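Saturday, 2020-06-20, and I am spending it teaching a computer what a cup is. A thread, for those who asked what I do at Woletti and then looked sorry they had.

1/ The short version. A person holds a gripper in each hand and does ordinary small jobs at a table. We record it. Later a learning system goes through the recordings and tries to do the same. I am the person. My degree is in mechanical engineering and my current duty is cups.

2/ The target for this batch is 246 good examples. We have 141. I would like to say the other ones are going quickly, but Rory Semple is the one who decides what "good" means, and Rory has standards.

3/ Most people think the hard part is the grab. The grab takes a second. What eats the day is the approach: where you start, which side you come in from, how open the fingers are. If I begin every take from the same spot, the model learns that spot and very little about cups.

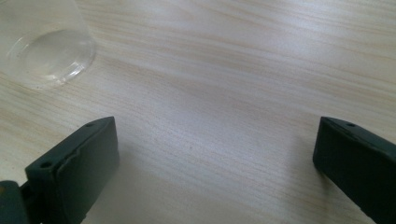
4/ So we have a sheet. Struan Pringle wrote it and it is called the Drernusdale sheet, after the town he was stuck in when he wrote it. It lists 19 starting positions. I am only allowed to pick my favorite one once per round.

5/ Humans are terrible at being random, by the way. Left to myself I drift into a groove by the tenth take and stay there until lunch. I've watched my own recordings back and it's like watching a man park the same car over and over.

6/ Small changes count too. You shift your wrist a little and to you it's the same view. To the model it's a new day. We want plenty of those near-repeats, which is a nice way of saying my job is to be slightly inconsistent on purpose. My school reports said I had a gift for it.
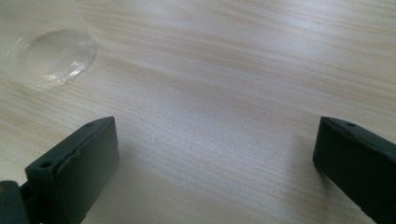

7/ Clear plastic, though. Whoever put clear plastic in the plan has never had to look at it through a camera. On pale wood it's mostly a rim, a few bright bits and a rumor. Rory says that's exactly why it's in the plan. Rory is right and I have told him so in a flat voice.

8/ Things that get a take thrown out:
- bumping the table
- stopping halfway to think
- talking to the cup (no audio, but apparently my hands go funny)
- fixing a mistake so smoothly that it looks planned

9/ That last one is a live argument. Struan wants the fumbles kept, so the system can see how a person gets out of trouble. Rory wants them in a separate folder. For now they go in a folder called "Struan".

10/ Finger pads. They're a wear part, and I wear them. The facing on the left one is ragged down its inner edge, with a little flap hanging off the bottom, and the right one is getting frayed as well. New ones are coming from Bralus. They have been coming for a while.
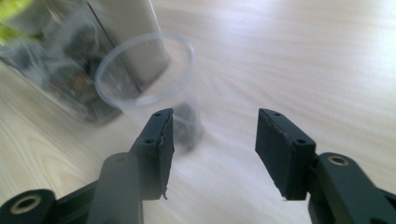

11/ Two-handed takes

Everything up to now was the gentle part. With two grippers you find out that one of your hands has been carrying the other your whole life. My left is enthusiastic and that's the kindest word I have.

12/ The props are a plastic box with a white lid, a pile of snacks in red wrappers, and the same sort of clear cup, in case I'd started to miss it. You'd think a lid is a simple thing. Try it with two fingers per hand and no sense of touch in any of them.

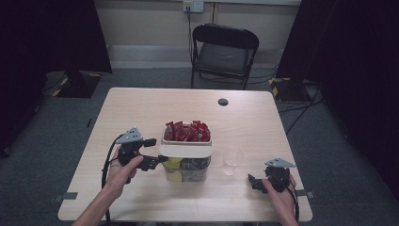

13/ You also have to mind the cables. There's one per gripper and they have opinions about where your elbows go. I now do a small sideways step before each take that I'm told looks like the start of a folk dance.

14/ Pace matters more than I expected. Go too fast and the recording is a smear. Go too slow and you've taught a machine to dither. Cieślak, the model we train on all this, picked up a little pause before every grab last time. Everyone looked at the model. Then everyone looked at me.

15/ It was my pause. I do it with coffee mugs at home. I've been trying to lose it ever since and now I can't pick up anything without feeling watched.

16/ Someone will ask why we don't just do it all in simulation. We do some. The simulated cup behaves beautifully. I've met the real one.

17/ Plan for the rest of today: 10 more two-handed takes, then labels, which means typing "lid, open" until the words stop meaning anything. The full batch is due in September and Rory has already put it on the wall in red marker.

18/ Break's over. If you have questions, leave them below and I'll get to them tonight, one hand at a time.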